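4. Dressing the table for autumn

Your Stomley table should by now be standing on all its feet. If it is still in pieces, go back to section 3. The decorations will wait, and they are better at it than you are.

You will need: the table, a closed book you don't intend to read this season, one small pumpkin ornament, a few leaves, and whatever little bits the Gidbridge autumn box supplied this year.

4.1 Wipe the top with a soft, barely damp cloth and dry it. White shows everything, including the places you were sure you had wiped.

4.2 Lay the book flat, towards one side. A hardback in a dark colour works best. Keep it shut; an open book invites guests to read it and then to have opinions.

4.3 Put the pumpkin just beyond the book, near the edge but with a finger's width to spare. It is round and will roll if encouraged.

4.4 Set out the leaves one at a time. Give each its own patch of table. Green ones are perfectly acceptable in early autumn, whatever your neighbours have done with theirs.

4.5 Add one small dark red piece on the opposite side from the book. Stop there. Most people don't, and end up with a compost heap.

4.6 Place the clip last, in the open space nearest you, flat base down and tab upright. Move it until it looks right, then move it back to where it was.

Note: Real leaves curl after a few days. Press them first between the pages of something heavy. The full Manalo catalogue does nicely and has no other known use.

CAUTION: Do not slide items across the surface. Lift them. The finish resists light scratches, but grit under a book is not a light matter.

CAUTION: Berries and fresh petals may stain. Blot at once with Fostell cleaner and cold water. Do not scrub, however good it would feel.

To clear the table in winter, repeat the steps in reverse. The pumpkin goes back in the box first or it will be found in March, under the sofa.

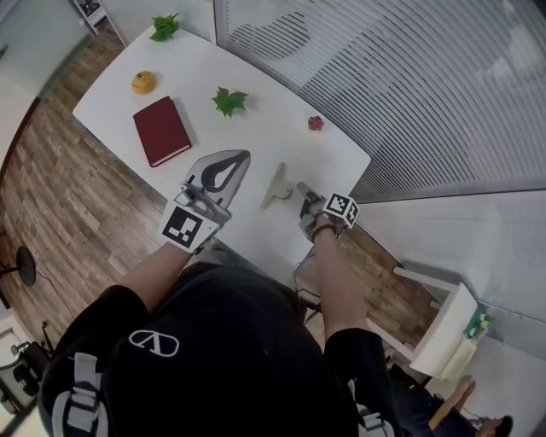 Fig. 4. The clip, with book, pumpkin and leaves laid out (step 4.6).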